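La Kallaner, deux semaines plus tard

Bon, je vous avais promis des nouvelles de la voiture, alors les voici ! Pour ceux qui prennent la lettre en route : j'ai rendu ma vieille Neagu diesel en juillet, avec un petit pincement quand même, et je roule maintenant en Kallaner, la petite citadine électrique que Givell vend depuis le printemps. Trois portes, un coffre de poche et un volant minuscule qui m'a fait rire à l'essai (et qui me fait encore rire tous les matins).

Premier vrai trajet le week-end dernier, jusqu'à Kovport. J'étais partie un peu crispée, l'œil collé à la jauge, et puis au bout d'une demi-heure je n'y pensais plus. Sur la départementale elle est souple, silencieuse, elle reprend bien en sortie de village. Sur la voie rapide c'est moins glorieux : ça siffle du côté du rétroviseur gauche, et dès qu'on reste longtemps à vitesse maxi l'autonomie fond à vue d'œil. Je suis arrivée avec 11 % de batterie. J'avais prévu mieux.

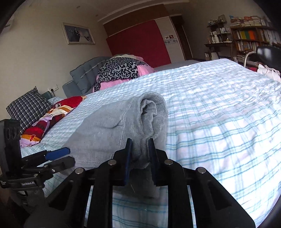
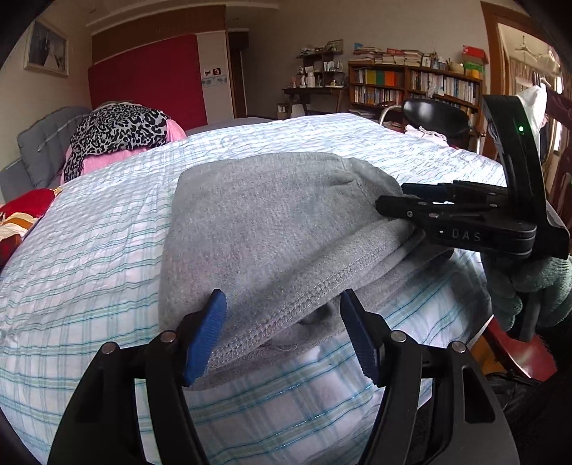 La recharge, parlons-en. La première borne de Kovport refusait ma carte, la deuxième était occupée par un fourgon, la troisième a bien voulu de moi. Le temps d'un café et d'une tarte aux abricots (très bonne, merci), j'étais remontée à 60 %, largement de quoi rentrer. À la maison je branche le soir sur la prise du garage et je n'y touche plus jusqu'au matin.

Côté confort, les sièges avant sont une bonne surprise, fermes mais pas durs, et mon dos s'en félicite. À l'arrière, en revanche, n'y mettez que des enfants ou des gens que vous n'aimez pas trop ! L'écran central répond vite, mais il faut passer par deux menus pour couper l'alerte de franchissement de ligne, et elle revient à chaque démarrage. J'ai écrit à Givell à ce sujet, j'attends leur réponse.

Plusieurs d'entre vous m'ont demandé le prix. J'ai versé 2756 euros d'apport, reprise de la Neagu déduite, et le reste part en mensualités. Je vous détaille tout ça dans la prochaine lettre, avec l'assurance, car j'ai encore deux devis à recevoir.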